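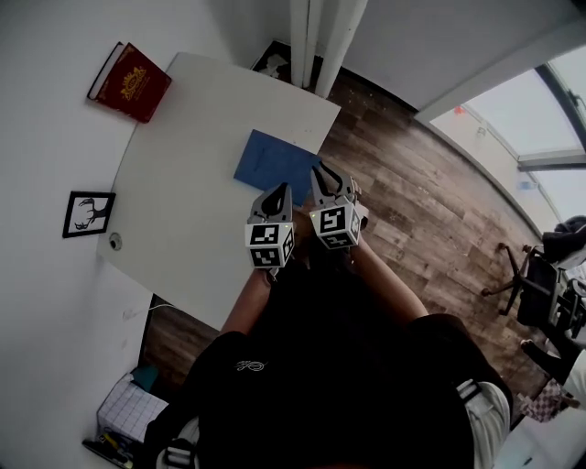 Finally dealing with the paperwork this week. Six months of it, all pushed into one blue folder that stopped closing properly sometime in March.

Rule for the white table: one folder on it at a time. Everything else waits on the floor until the folder is done.

First pass was the Firkstead lease. 20 pages, and I only need the signed ones. The rest went into recycling.

Found a water bill from Zandport for $477. Already paid, thankfully. Stapled the receipt to it and moved on.

Manuals are the worst. I had 3 for the same Guvton heater – kept the one with the warranty card.

Someone asked about the red book with the gold emblem. It stays propped against the wall. I tried it on the shelf and it was too tall.

The deer silhouette stays too. It hangs lower than most people would put it, but I see it when I'm sitting down, and I'm mostly sitting down in there.

Next job is the thin white cable along the edge of the table. There's a grommet in the top, so I might as well use it.

More than 50 sheets gone so far. Insurance papers are next – then I need a second folder. Probably green, so I stop mixing them up.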